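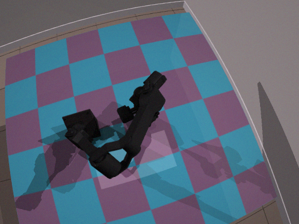
Slide 1: black cube on a cyan and purple checkerboard floor.

Morning everyone, thanks for coming out on a Monday. I'm talking about floors today, or more to the point, how we chose the tiles for the Lagman café and why it took us until February to agree on anything.

(Pause, let the people at the back sit down.)

So. Rhea Cabanatuan wanted plain cream. I wanted pattern, loads of it! We had 2,000 tiles' worth of floor to fill and a budget that would stretch to 1,000 nice ones, so the first thing I did was mix cheap with dear — dear by the door, cheap under the seating. Ask who has done the same. Hands up.

Next bit is colour. Two strong colours side by side look lovely on a sample board and very loud over a whole room, so please lay out a proper patch first. We laid 200 loose in the car park and walked about on them in our work boots. Rhea changed her mind, I changed mine, and we ended up with a soft green.

Then grout. Reynaldo Agbayani did ours and he'd go a shade darker than you think every time. Tell the coffee story here if there's time, skip it if not.

Questions, then tea. Samples are on the side table, please put them back in the right box.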